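Most of what people will tell you about building a robot arm at home concerns the arm. Which motors, which controller, how many joints, how stiff the elbow. I have spent this winter and spring on one in a shared workshop, and I want to argue for the boring end of the hobby: the bench, the lighting, the stuff you put in front of the thing. That's where the fun is, and it's where I'd tell any beginner to spend their evenings.

Our arm is called Thambiah, after a name somebody had already written on the parts bin. It runs on a Pulent controller board, secondhand, and the software we cobbled together is called Flatine (don't ask, it was late). By February it could move wherever we told it to. I was thrilled! I also had no idea what to do next, and I think a lot of home builds die right there. An arm that waves is a great party trick for two parties.

What saved ours was giving it dull jobs with plain materials. Flat sheets, hand tools with fat handles, a dark tray, a wall with nothing on it. We keep a log, and it now has 2,044 entries in it, nearly all of them short attempts at the same 29 little tasks. Reading back through them is a joy. You see the week we moved the lamp. You see the week I "improved" the wrist mount and made everything worse.

People at the Wasadex meetup push back on this. They say a plain bench teaches the arm about plain benches, and that real homes are cluttered. Fair enough, and I'd love to get to the clutter. But when a grasp goes wrong on a crowded table you can spend a whole evening guessing at the cause, and with a sparse one you can usually go and poke at the culprit by supper. For a person with a day job and a shelf in a shared room, that matters a lot more than realism.

It also makes you look harder. I never used to think about how a pale board gets darker toward its lower end, or how much of the view one sheet can swallow when it stands close to the wrist camera.
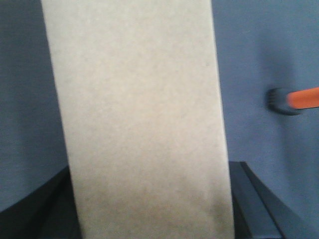
*Wrist view: blank panel up close, orange-handled tool off to the right.*

A view like that has hardly anything in it, and I can still talk about it for an hour. Where does the panel end? Its long edges go soft, so what should the software trust? Is the head of that tool nearer than the handle, or just blurry? These are good questions, and you can chew on them with cheap parts and a free evening.

So if you have an arm that waves, clear some space, put one flat thing on a tray and start your own log. We're hoping to add a drawer in April, if the hinges on the old cabinet hold up.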